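Brendness Laboratory Services
Workcell Safety and Data Readiness Checklist
Two-arm garment handling cell, Levlow building

Inspection date: 9 January 2019
Inspector: Sarmīte Petrauskas
Task set: hanging and unhanging garments, operator-guided examples
Result: Approved for recording, with two open items

This checklist is completed before each block of recording. A block is 200 examples. Any item marked "No" must be closed before the arms are powered. Items marked "Open" may be carried forward with the inspector's consent.

Section 1. Enclosure and surroundings

1.1 Enclosure walls and posts secure. Yes.
Comment: All fasteners checked by hand. One bolt was tightened a quarter turn.

1.2 Door interlock stops both arms. Yes.
Comment: Tested with the arms at rest and again at slow speed. The restart required a reset at the operator station, as it should.

1.3 Emergency stop buttons reachable from both operator seats. Yes.
Comment: The left seat had been moved back since the last inspection. It has been returned to its floor mark.

1.4 Floor clear of trip hazards. Open.
Comment: The extension cord behind the operator station needs a cover. The cover has been ordered from Mägi and is expected before the end of January. Until then the cord is to be taped down at the start of each shift.

Section 2. Arms, rail and cables

2.1 Base mounts tight on the rail. Yes.

2.2 Rail and rack free of lint and thread. Yes, after cleaning.
Comment: Fleece sheds more than the other garments in the set. Operators are asked to vacuum the rack after every fleece session and to enter this in the shift log.

2.3 Gripper fingers undamaged and closing evenly. Yes.
Comment: The finger pads on the right gripper show light wear. Replace at the next service.

2.4 Cables free through the full range of motion. Yes.
Comment: Each arm was moved slowly through its range with the cell closed. The cable loops must have enough slack for a full wrist turn but must not be able to catch on a hanger hook. Operators should watch for this during any motion in which both grippers hold the same object. 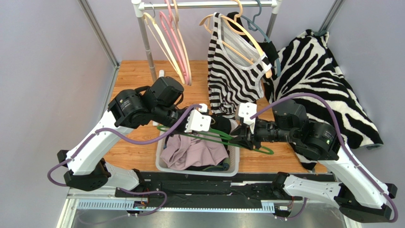

2.5 Force limits set to the value in the cell manual. Yes.
Comment: Limits apply to each arm separately. When both arms grip one hanger, they can pull against each other without either limit being reached. Operators are to release one side first if a hanger begins to bend.

Section 3. Garments and props

3.1 Hangers free of cracks and sharp edges. Yes.
Comment: Of the hangers in the prop box, 11 were inspected and 2 were discarded.

3.2 Garments free of pins, tags and loose buttons. Yes.

3.3 Starting layout varied between examples. Open.
Comment: In a review of earlier recordings, six in a row began with the same garment in nearly the same position. A system trained on such examples will learn the layout along with the task. The Brollau team will supply a shuffled list of starting layouts. Operators are to change the layout by hand in the meantime.

Section 4. Recording

4.1 Camera mounts fixed and lenses clean. Yes.

4.2 Clocks for arms and cameras agree. Yes.

4.3 Failed attempts kept and labeled. Yes.
Comment: Dropped hangers and missed grasps are not to be deleted. They are marked as failed and stored with the rest of the block. Only recordings interrupted by an emergency stop are set aside, and these are reported to the inspector the same day.

4.4 Operator breaks observed. Yes.
Comment: The shift log shows no session longer than the permitted time.

Open items carried forward: 1.4, 3.3
Signed: S. Petrauskas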